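Hand-held gripper pads: fault FAQ

Last updated by Noelia Collado, April. Pad fault only. Battery and charging questions are on the other page.

What went wrong?

The pads on the fingers are shedding. Bits of black fluff, threads, edges going ragged. Once the face wears, grip goes and things slip out as you lift. Mirta Bustos dropped the same cup twice on Wednesday and reported it, which is how this page got started.

Which units?

29 Brivero units so far, all with the Hordiienko pads. Vultdale pads not affected as far as we know. If unsure, ask Halyna Prokopenko before you start a session.

How many lifts before it shows?

About 3,000 on most. A few went at 700, we dont know why yet.

Is it dangerous?

Mostly no. But no glass and nothing with liquid in it until pads are changed. Keep your free hand out from under the load. If the fingers jam half shut, power off first, THEN clear it. Never pick fluff out with power on.

What does a worn pad look like?

Check the top edges and the inner faces. Brush and tabletop tasks, same table:

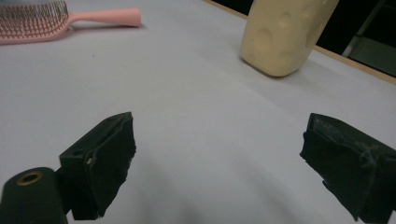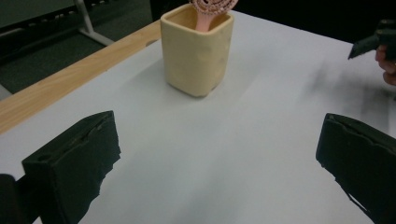

Can I trim the loose threads?

No. Pulls more out. Leave it and report it.

Can I glue the pad back down?

Please don't. Olesia Romaniuk tried it on 2 units, glue went hard and the pads slid worse than before.

Do I have to bin my recordings?

Not neccessarily. Keep them, mark any drop as "slip" and put the unit number in the notes. Nadiia Vakulenko goes through the slips and decides.

Does wiping the table help?

A bit. Dry cloth between runs, no spray. Doesn't fix the pad.

When do new pads come?

Flullura are cutting a test set with a bonded edge. No date. Old style spares in the drawer till then, change both fingers together, never one.

Who do I tell?

Halyna, same day, with unit number and rough lift count.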